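[Skisside-house] Re: Door handles, round plate or long plate?

Tuesday, July 14, 2026

On the list, Vilmos Vass wrote:
> I am down to two choices for the workroom doors. The Kelemen one is
> a lever on a long plate, which would hide the old holes. The Fillik
> one is a lever on a small round plate and I like it much more, but
> it leaves the old holes showing. Six doors to do, so I only want to
> make this mistake once. Also, does anyone regret going dark? My wife
> thinks black handles will look like an office.
>
> Vilmos

Vilmos, go round, go dark, and fill the holes! I went through all of this in May with our own doors and I'm still happy every time I walk down the hall. The long plates are perfectly good, but on a big plain door they pull your eye straight to the lock, and a round one just sits there and lets the door be a door.

On the office question: I think it depends on the paint. Against bright white, yes, maybe a little. Against a light gray it's lovely — the gray takes the hard edge off the black, and fingerprints on the lever bother me far less than they did on our old brass.

Some notes from doing it:

1. Filling. I used the two-part Ener filler, two thin coats, sanded after each. One thick coat sank on me and I had to do that door again.

2. Height. Ours came out at 1115 mm from the floor to the middle of the spindle, a bit higher than the old ones. I love it with my arms full. If you have small kids, go lower.

3. Screws. Check the length before you start. The ones in the bag were too long for one of our doors and I was glad I'd held them up against the edge first.

4. Color. A dark metal lever, round black plate, light gray door:
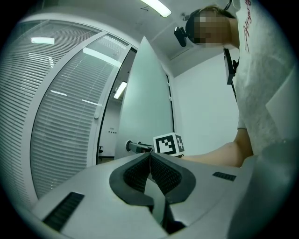
5. Spare parts. Buy one extra set while you can. I didn't, and the grub screw I dropped is still somewhere under the hall floor.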